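I've been sorting out the little table in our hallway on and off all winter, and a few people have asked how I got the backdrop and the top to look right together, so I've finally sat down and written it up. It's a leafy grey paper on the walls, a dark red-brown marble top and a plant. That's more or less the whole recipe, but there were a few places where I went wrong, and those are the bits worth reading.

## What you'll need

- a roll of leaf or bamboo paper in greys (mine is from the Kestisero range, in the colour they call Gradia)
- ready-mixed paste and a wide brush
- a plumb line, or a bit of string with something heavy on the end
- a sharp knife and plenty of spare blades
- a soft cloth and a papering brush or smoother
- felt pads for the bottoms of anything heavy
- one plant in a pot, and something small in a bright colour

I got the paste and the smoother from Plornik, who are cheap and ten minutes away. Any brand will do.

## Choosing the paper

Get samples! I know everybody says it, but I had my heart set on a green palm print until I taped a piece up next to the marble, and the two of them fought like cats. Grey calmed everything down. With a busy stone you've got a lot of movement in the veins already, and a print with several greys in it sits behind that quite happily, where a second strong colour wants to be looked at.

Look at the size of the leaves as well. Tiny sprigs on a small wall can look a bit like a drawer liner. I went for long, sweeping ones, which seemed mad for such a small nook, and I'm so glad I did.

Leave your sample up for a few days and look at it with the lamp on. Mine looked almost blue at breakfast and quite warm by teatime, and I'd have been cross if I'd only found that out with the whole roll up.

## Hanging it round three sides

A table in a nook has a back and two sides, and the corners are where it gets fiddly. Start in the middle of the back wall, not in a corner. Drop your plumb line, draw a faint pencil line down it and hang the first length to that. Then work outwards both ways.

When you reach a corner, measure from the edge of your last piece into the corner at the top, the middle and the bottom. Take the biggest of the three and add 2 cm. Cut the length to that width, hang it, and let the extra turn round onto the side wall. Keep the leftover strip, as it goes up next, just overlapping the turn. Use the plumb line again before you do – corners are hardly ever straight, and in our house they're not even close.

The pattern won't match perfectly on that overlap. With leaves you really do get away with it, because one stalk crossing another looks like something a plant would do. I spent a whole Monday evening trying to line up one leaf and I can't even find it now.

Paste the wall or the paper according to the label. Smooth from the middle out, wipe any paste off the front straight away with a damp cloth, and leave trimming the bottom until last. I trimmed too soon on my first go and had to patch a strip 19 mm high along the back. (It's behind the plant. Moving on.)

## Looking after a glossy marble top

Gloss shows everything. Dust, fingerprints, the ring from a mug you only put down for a second. I wipe mine with a barely damp cloth and then go straight over it with a dry one, and that's all it gets most weeks. Keep vinegar and lemon well away from it, and that includes the homemade cleaning sprays, as acid dulls the polish and you'll be looking at a cloudy patch for ever.

Put felt under pots. I'd also put a saucer under any plant, however careful you think you are with the watering can. I had more than one brown ring to worry about before I learned that.

If you're buying a piece of stone, ask about offcuts before you look at anything else. I was quoted 300 for a new piece and paid 149 for an offcut that only needed one edge doing. Reds and browns seem to hang about in the yard longer than the whites, so you might have a bit of room to haggle.

## Putting things on it
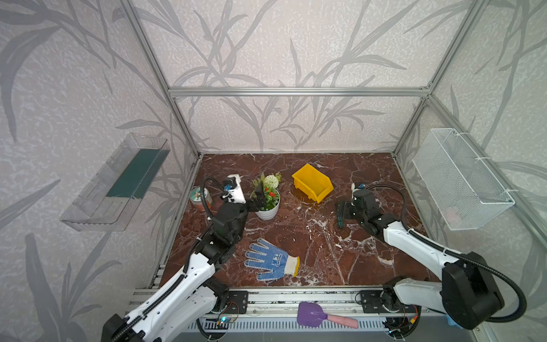 *Reading time: 5 minutes*

Dark marble with white and cream running through it can look rather heavy on its own, and the pale grey leaves behind do a lot to lift it. A potted plant ties the two together, as you've got printed leaves on the walls and real ones (or decent fake ones, I'm not fussy) on the table.

After that I'd add one thing in a cheerful colour. A yellow bin is a lovely choice with grey, and it gives you somewhere to drop the bits and bobs that would otherwise spread over the whole top. Leave a good stretch of bare stone too. The veins are the best part, and it's a shame to bury them under post.

Try things out before you stick felt on anything. Put the plant to one side, go and make a cup of tea, come back and see if it bothers you. I moved mine back and forth for most of March. There's a Lunde lamp I keep meaning to try in there as well, although I've got a feeling it's too tall.

## If it goes wrong

**Bubbles in the paper.** Leave them overnight. Most go flat as the paste dries. For a stubborn one, make a tiny slit along the edge of a leaf, work in a dab of paste with a small brush and press it down.

**Seams lifting.** A bit of seam adhesive and a few minutes' gentle pressure with the cloth. Don't scrub, or you'll take the print off.

**It all looks too busy.** Take something off the table before you blame the paper. I nearly stripped my back wall in a huff, and all it needed was for me to move a fruit bowl.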